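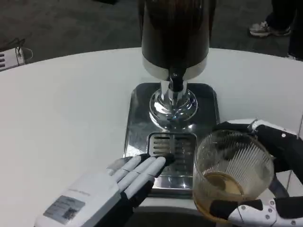 Left hand at the drip grate, right hand on the glass, a little beer in the bottom. Remember that left hand, it's the villain of this post.

So we had a spill! A proper one, all over the stainless base and across the tabletop, and I have been happily thinking about it ever since. I know that's a strange thing to be happy about. But if you've been reading along you'll know we spent most of the spring with a pouring demo that either worked or failed in some dull way (glass not found, arm refuses to start, laptop asleep), and this one was a really interesting failure with a proper cause at the bottom of it. I learned more in two evenings than I had in the month before.

Quick catch-up for anyone new. Our little group at Barham has been teaching a two-handed robot to pour from a beer tower, the kind you get on a big table at a bar so that people can fill their own glasses. We call the robot side of the project Moneck. The right hand holds the glass and the left hand does everything else, so it works the tap, steadies the tower, and gets out of the way. We do all of it at a round white table because that was the table that was free, and I've grown fond of it.

The job sounds so simple. Pick up the glass, tilt it, bring it in under the spout, open the tap, wait, close the tap, take the glass away. And we had it going well. We'd logged 175 pours with the current version of the software and I was starting to get cocky about it.

Then came pour number whatever-it-was, in the evening, with Sihan Tang at the laptop and me standing across the table with a roll of paper towels under my arm (habit). Glass comes in, tap opens, beer goes in, lovely. The left hand comes off the tap and drops down toward the base, which is its normal parking move. It's meant to hover beside the plate. And it stopped with its fingertips on the drip grate and pushed.

Not hard! You wouldn't have noticed if you were looking at the glass. But the whole base turned, very slowly, like a lazy Susan with a grudge, and the spout turned with it. The right arm, which had no idea any of this was going on, started its second top-up in exactly the spot where the spout used to be. The tap opened again and the beer went straight down past the rim.

Sihan hit stop. I'd love to tell you it was instant, but the log says 2 seconds from the tap opening to the stop signal, and that's with a person who was watching for trouble with a finger already over the key. Two seconds of open tap is a lot more beer than you think it is.

Damage: one wet table, one wet sleeve, some on the carpet. The hands were fine. We powered the whole thing off at the wall before anybody touched anything, which I want to say loudly, because my first instinct was to reach in with the towels while the arms were still live. Sihan said "wait" in a voice I hadn't heard before and I waited. Please do the same if you build one of these. Beer will keep.

Now the fun part.

My first theory was slip. I was sure the tap hand had bumped the tower on the way down and nudged it out of place, and the push on the grate was just a thing that came after. I spent an entire evening on that theory. I put strips of tape on the table along the edges of the base plate and ran the motion dry, with the tower empty, again and again, checking the tape each time. The way down was clean every single time. The base only moved once the fingers had settled on the grate.

My second theory was calibration, because it's always calibration. It wasn't calibration. I recalibrated anyway and felt better for it.

Sihan, meanwhile, was reading the logs like a sensible person, and found it. The left hand has a rule in it for parking: go down until you feel contact or until you reach the parking height, whichever comes first. "Feel contact" means the force reading at the wrist goes over a threshold. Back in the early days, when we were practicing with an upturned plastic tub in place of the tower, we kept getting false contacts from the arm's own wobble, so somebody raised the threshold to 500. (It's a raw sensor count, please don't write in about the units.) Somebody was me. There's a comment next to the line, in my own words, saying to put it back to 37 before we used the real tower.

I did not put it back before we used the real tower.

For 175 pours this didn't matter at all, as the parking spot was off to the side of the base and the hand reached its height without meeting anything. What changed was that I'd shifted the tower a little toward the left hand that afternoon to give the glass more room. The parking spot was now over the grate. Down came the hand, the fingertips landed on metal, the wrist reported a perfectly respectable contact, and the software shrugged and kept pressing, waiting for a number it was never going to see with a tower that was free to slide.

Isn't that great? I mean it's terrible, but every piece of it makes sense. Two changes made months apart, each harmless alone, and both of them mine.

What we've changed since:

The threshold is back at 37. The wobble it was hiding got fixed properly ages ago, so there have been no false contacts at all.

Parking is now worked out from where the tower is and not from a fixed spot on the table. The software finds the base plate and keeps the left hand clear of it. If it can't find the plate, no pour.

The tap won't open unless the spout has been checked again right before opening. This is the one I'm proudest of. Earlier we looked once at the start and trusted it for the whole run, top-ups and all. A second look costs hardly any time and would have caught this spill even with my silly threshold in there.

The stop is a real button now, a big one that cuts power to the arms, and it sits on the table edge next to whoever is watching. A key on a laptop was never good enough. I'd been saying we would get around to it since the winter, and I'm a bit embarrassed that it took a soggy sleeve.

Then there's one we argued about, the base itself. I wanted to fix it down with grippy matting. Sihan pointed out that if the base can't move, a hand pushing on it just pushes harder, and then something else gives, probably a finger. A sliding base is a kind of warning. I came around to that. We've left it free and added a check instead, so if the plate shifts at any time during a pour, both arms freeze and the tap closes. We tested that one by shoving the tower by hand from the far side, using water and keeping well out of reach of the arms, and it froze every time. Very satisfying to watch.

I wrote all this up for the folks at Brarberg too, who have a similar setup with a coffee urn (hot liquid! much scarier than ours), and they went looking and found a leftover test value of their own in the lid-opening code. Theirs hadn't bitten them yet. They've asked for our plate-shift check and I'm tidying it up this week so it's fit to be seen by strangers.

A few people asked after the last post whether the ribbed glass gives us trouble. It does, a bit! The ribs are nice for the gripper but they throw the light all over the place, and guessing the fill level through them is hard work for the vision side. There's a whole post in that and I've started it. I also owe you the one on foam, which I keep putting off because the foam is still winning.

Next session we're going back to full pours with the new checks on. Kırmızıgül, the café down the road, has offered to lend us a second tower of a different shape, so we can find out how much of our code secretly depends on this one. My guess is plenty. I've already searched the whole project for comments with the word "before" in them and there were more than I'd like, so that's tonight's job, with a cup of tea, well away from the laptop.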